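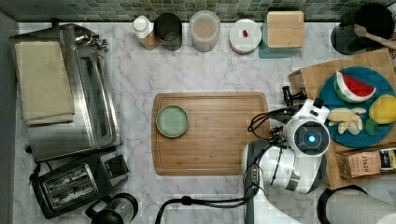
Chapter 4
Gathering Demonstrations

4.1 What a demonstration is

A robot that learns from examples needs someone to supply them. In the chapters so far we have assumed that the examples already exist, stored as files, each one holding a sequence of camera images and a matching sequence of arm positions. This chapter deals with where those files come from. It covers the choice of task, the layout of the work area, the person at the controls, and the records that must be kept if the examples are to be of any use six months later.

We will use the word demonstration for one complete attempt at one task, from the moment recording starts to the moment it stops. A demonstration may be good or bad. If the task is to move a piece of toy fruit from one plate to another, and the operator drops it on the way, picks it up and carries on, the file is still a demonstration. Whether it should be kept is a separate question, and we come to it in section 4.5.

A set of demonstrations of the same task is called a batch. A collection is all the batches gathered for one learning system. The Prendo collection, which is used for the exercises in this book, holds 3,000 demonstrations as recorded and 2,086 after checking. Students are often surprised at how many were thrown away. The losses came from several causes, and most of them could have been avoided by better preparation.

4.2 Choosing the task

Begin with a sentence. Write down what the arm is to do, in words that a new operator could follow without asking anything. "Put the banana on the small plate" is a usable sentence if there is one banana and one small plate. "Tidy the fruit" is not, as two operators will read it in two ways and the learning system will be given a mixture of both.

The kitchen counter is a common setting for this kind of work. It offers a flat surface at a fixed height and a supply of things to pick up, put down and move about. In the opening picture the arm's fingers have been brought up beside the large teal plate, next to the pieces of banana, while the small green plate on the other board is empty. A layout like this one can serve many sentences: any piece of fruit may be the object, and either plate or either board may be the target.

Toy food is widely used in place of real food. It keeps its shape from one batch to the next, it does not go off, and it can be replaced with an identical piece. Its weakness is that it behaves differently from real food when gripped. A toy lemon may be lighter than a real one, or stiffer, and a system trained only on toys should not be expected to handle fresh fruit well. This should be stated in any report of the results.

4.3 Laying out the work area

Two kinds of object are found in any work area. Task objects are those named in the sentence. Background objects are everything else: in our picture, the toaster, the row of containers against the tiles, the cardboard tea box, the roll of paper towels. The arm is not asked to touch them, but its cameras may see them and the learning system will receive them as part of its input.

There are two schools of thought on background objects. The first says to remove them, so that the system has less to sort through. The second says to leave them and change them often, so that the system learns which parts of its view it can ignore. For a system that will only ever work on one bench, the first approach is quicker. For anything meant to work in a home, we recommend the second.

The worst choice is to leave the background in place and never change it. Lertchai Sombatkul met this problem while gathering examples at Skalthorpe. His arm learned to place a cup correctly in nearly every trial, then failed on Monday morning after the bench had been cleaned. A blue jug had stood behind the target in every batch, and the system had been using the jug to find its way. He gathered the batches again, moving the jug between demonstrations and taking it away altogether in some.

Task objects should be moved as well. Before each demonstration, the operator shifts the object and the target to new positions within reach. People are poor at doing this by eye and tend to return to a few favourite spots. A printed list of positions, drawn up in advance, gives a better spread.

Cables need some thought. A cable that crosses the counter can catch on a board or drag an object out of place, and it will change shape each time the arm moves. Leave enough slack for the full reach of the arm, and check it at the start of every batch.

4.4 The operator

In most of the work described in this book the arm is controlled by a person while the demonstration is recorded. This is called teleoperation. The operator may hold a smaller copy of the arm, a pair of hand controllers or some other device, and may watch the arm directly or through its cameras.

Watching through the cameras is slower to learn but gives better examples. An operator looking straight at the counter can see things that the cameras cannot, such as the far side of a plate, and will act on them. The recording then shows the arm making a movement for which there is no visible cause. Where the arm carries a camera at its wrist, the operator should be taught to bring the object into that camera's view before closing the fingers.

Operators also differ from each other. One reaches from above, another from the side; one pauses before each grip, another does not. Pornthip Panyasiri, who ran the gathering at Rojanasak, used 8 operators and asked each to practise the same task until their recordings were alike in speed and direction of approach. Others prefer to keep the differences and let the system learn from all of them. Either can work, provided that the operator's code is stored with each file so that the effect can be studied afterwards.

Tiredness shows in the recordings before the operator notices it. Grips become hurried and corrections more frequent. At Morkach a batch was limited to 6 demonstrations, with a short break before the next, and the share of rejected files fell. Your own limit will depend on the length of the task.

4.5 Keeping and rejecting

Each demonstration should be marked by the operator as soon as it ends, while the details are still fresh. Three marks are enough for most purposes: complete, complete with correction, and failed. A second person then reviews the recordings without seeing the first set of marks – disagreements are common, and are best settled by going back to the task sentence.

Failed demonstrations should be set aside, but not deleted. Some of the methods in Chapter 7 make use of them.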